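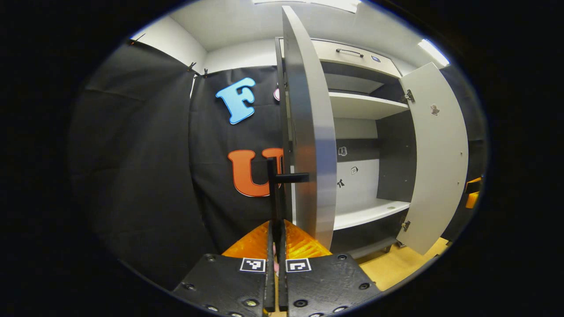
If you were the victim of a theft in Billthorpe, your insurance company will ask you for a copy of the police report. The officer does not give you this copy at your home. You must request it from the records office, and I explain in this page how I did it in September, after somebody entered my apartment on Marchand Street. Before you start, prepare one folder for all the papers and choose a fixed place for it. Behind a cabinet door, like the one in the photo, is good enough, but tell the other people at home which cabinet it is.

What you need

Your ID with a photo.
The case number. The officer writes it on a small card before leaving.
The date and the address of the incident.
A payment card. The window does not take cash.

Step 1. Wait until the report is approved
A supervisor has to read the report first. In my case it took 3 working days. If you call before, they will only tell you to call again.

Step 2. Fill in the request form
You find it at the records window, room 127, or you can ask for it by phone and they mail it. Write the name exactly as it is on your ID. I wrote only my first last name, and the form was returned to me.

Step 3. Mark "full report"
There are two boxes. The short version has no list of the stolen things, and my insurance company, Sivier, did not accept it.

Step 4. Pay and keep the receipt
I paid 16 dollars. The request number is printed on the receipt and you will need it if you have to ask about a delay.

Step 5. Read the copy the same day
Check the address, the serial numbers and the value of each thing. My bicycle, a Stuno, was written with a value of 29 dollars and it should be 299. To correct this, ask for a supplement form and attach the proof of purchase. They do not change the first report, they add a page to it.

If you remember later that more things are missing, use the same supplement form with the same case number. Do not open a new case.

Written by Itziar Quintana
Last updated Oct 24, 2025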